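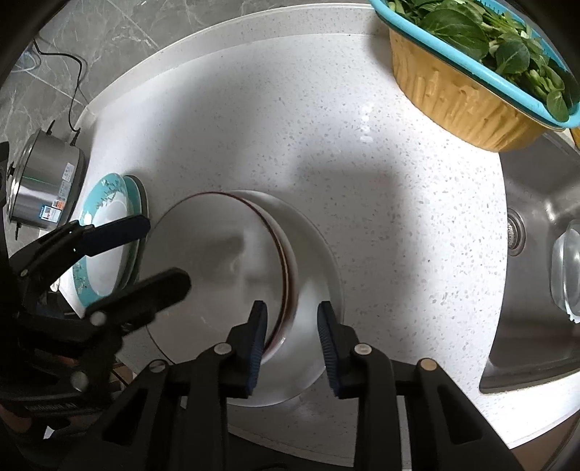
Section 2: Recording a dishwashing episode

1. Clear yourself a spot by the sink, but leave the everyday stuff alone. I like a counter with some life in it – the policy has to cope with real kitchens, after all!

2. Hold both grippers still with the jaws open, then start recording in Vemuser. Wait for the confirmation tone.

3. Take hold of the dish by its rim with the left gripper and tilt it over the sink. Squeeze gently.

Caution: Ceramic chips if you clamp down hard. Ask me how I know (sorry, Merle).

4. Bring the brush in with the right gripper and scrub the rim first, then the inside. 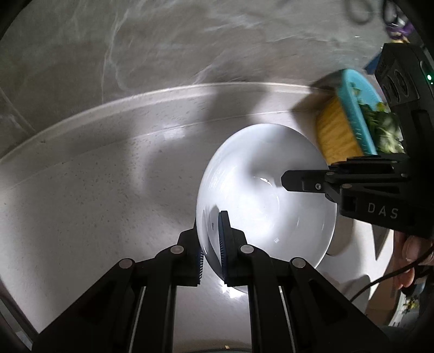
5. Keep your strokes slow and let the bristles do the work. Keep each episode under 60 seconds.

6. Put everything down, open the jaws and stop recording.

Note: If you drop something, just pick it up and carry on. Osaze tags those episodes as recoveries, and I'm always happy to get more of them. The Wuvadwood set has 765 episodes so far, and far too few have a fumble in them.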